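About the Melnyk Center for Applied Handling
Home / About Us / Open Day and Visits

Who We Are

The Melnyk Center for Applied Handling is the teaching and demonstration arm of the Sorkstead Technical School. The Center was founded to give students, local employers and the general public a place where robotic handling could be studied at close range, with the equipment in use and the people who work with it available to answer questions.

Our subject is the handling of ordinary things. A great deal of automation is built around parts that are rigid, identical and delivered to the same spot every time. The Center teaches that kind of work in the first year of the program. From the second year onward, students turn to objects that fold, slump, roll or catch on one another, and clothing and household linen make up the larger share of the material on our benches.

The Center occupies the east wing of the Drikbridge campus. It has 4 teaching bays, a workshop for the repair and assembly of grippers, a seminar room and a small library of manuals and trade papers. Students enrolled at Sorkstead may use the bays during posted hours. Outside groups are admitted by arrangement and on our annual Open Day.

Our History

The Center began as an evening course in machine maintenance. Interest from the laundries and garment sorting businesses near Drikbridge led the School to add a unit on soft goods, and that unit became a full program under its first director, Marlene Cloutier, who had come to teaching after a career in textile machinery. Ms. Cloutier retired from the directorship but continues to lecture on fabric behavior in the spring term.

The present director is Samah Sqalli. Under Ms. Sqalli the Center moved from a pair of borrowed classrooms into the east wing and established the Plenatance Program, through which students spend one term of the second year on a single handling problem chosen with a partner business.

The east wing was formerly the School's print shop. The loading door on the north side was kept and is now the entrance used by visiting groups. The original floor drains were also kept, and visitors are asked to mind the covers.

The Open Day

Open Day is held each February. It started as an afternoon for the families of graduating students and has since grown into the Center's principal public event. At the most recent Open Day the Center received 159 visitors, among them secondary school classes, employees of partner businesses and residents of Drikbridge.

The doors open at 9:30 in the morning. A short welcome is given in the seminar room by the director, after which visitors are divided into groups of no more than 20 and taken through the bays in turn. Each bay is staffed by a member of the faculty and by second-year students, who present their own work. The students prepare their remarks in advance, but they do not read from a script, and visitors are encouraged to interrupt.

Bay One is given over to rigid parts and conveyor work. Bay Two shows the assembly and adjustment of grippers, including linkages, finger pads and the fasteners that hold them together. Bay Three is the soft goods bay, supervised by Flurina Auer, senior instructor. Bay Four is used for recorded demonstrations, in which a person performs a task by hand with a gripper tool so that the motion may later be studied and used in training a robot to do the same.

The soft goods bay draws the longest line. Ms. Auer opens each session by asking visitors how they would explain the act of picking up a sock to someone who had never seen one. The answers tend to leave out a good deal: where to pinch, how deep to reach, how to tell a fold in the fabric from its edge, and what to do when a second garment comes along with the first. She then introduces the hand-held gripper and its two facing finger pads, and the group takes up those questions one at a time.

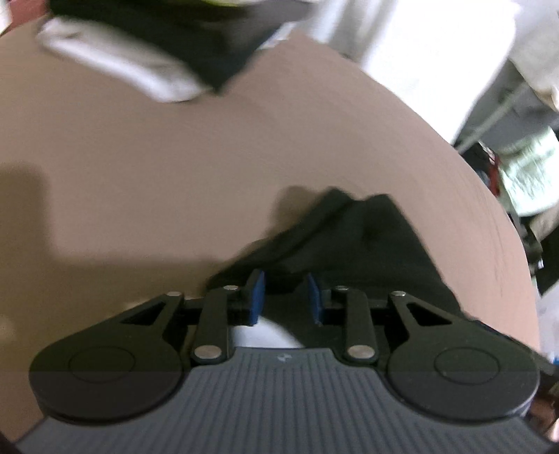

A grip taken too high on a ridge of cloth may hold only a single layer, and the piece will swing or turn as it is lifted. A grip taken too low may press against whatever lies beneath. Ms. Auer's students learn to judge the approach by eye before they are permitted to record a demonstration, and the same judgment is then examined in the written portion of the course. Dark fabrics are given particular attention, as folds in black cloth are difficult to read both for a camera and for a person standing at the bench.

Visitors aged 12 and over may try a hand-held gripper under supervision. Younger children are welcome in all four bays and may handle the sample fabrics on the display table in the corridor. Long sleeves should be rolled and loose jewelry removed before entering Bay Two.

The day concludes at 3:30 in the afternoon with an open discussion in the seminar room. In past years the discussion has turned to employment, and the Center considers this a proper subject for the occasion. Representatives of partner businesses are present and speak for themselves. The Center does not screen questions.

Visits During the Year

Schools, employers and civic groups may request a visit at any point in the teaching year, with the exception of examination weeks. A standard visit lasts two hours and includes one demonstration bay, chosen by the visiting group, and time with students. Groups wishing to see more than one bay should allow a full morning.

Visits are coordinated by Ismael Rezende, who can advise teachers on how a visit may be matched to classroom work. Mr. Rezende has prepared reading lists for middle school and high school groups, and these may be collected from the front office or sent by mail. There is no charge for public schools. Businesses are asked to make a contribution to the student materials fund, which pays for finger pads, fasteners, fabric and replacement parts.

The Center is reached by the north entrance. Buses may wait in the rear lot but should not block the loading door. The east wing is on one level, and all bays are accessible to wheelchair users. Visitors who would prefer a quieter session are invited to say so when booking – the first hour of the morning is usually best.

Faculty and Staff

Samah Sqalli, Director. Ms. Sqalli teaches the introductory course and chairs admissions for the Plenatance Program.

Flurina Auer, Senior Instructor, Soft Goods. Ms. Auer is responsible for Bay Three and for the Center's fabric collection, which now holds 900 catalogued samples, from shop towels to knitwear. Partner businesses with discontinued lines are invited to write to her.

Jaxon Fehr, Instructor, Grippers and End Tooling. Mr. Fehr directs the workshop and Bay Two. A graduate of the evening course, he returned to the Center after a period in packaging machinery and oversees the second-year build, in which each student assembles, adjusts and documents a gripper.

Ismael Rezende, Visits and Community Programs. Mr. Rezende also edits the Open Day handbook.

Marlene Cloutier, Director Emerita and Visiting Lecturer.

Our Approach to Teaching

Students at the Center are expected to keep a bench book. Entries are made by hand, at the bench, and record failed attempts in the same detail as successful ones. A bench book is read by an instructor at the end of each term and returned with comments. Selected books are placed on view at Open Day with the consent of their authors, and visitors are free to turn the pages.

The Center also holds that those who design handling equipment should have done the handling themselves. Every first-year student therefore completes a placement in a laundry, warehouse or sorting room before beginning work with robots. Students report on the placement to their class – partner businesses may attend and often do.

Contacting the Center

Requests for visits should be addressed to Mr. Rezende at the Melnyk Center for Applied Handling, East Wing, Drikbridge Campus, Sorkstead Technical School. Please state the size of the group, the ages of any students and the bay of interest. Applicants to the Plenatance Program should write to the Director. The front office is open from 8:30 in the morning until 4:00 in the afternoon during term.

Related pages: Admissions / Partner Businesses / Open Day Handbook / Student Materials Fund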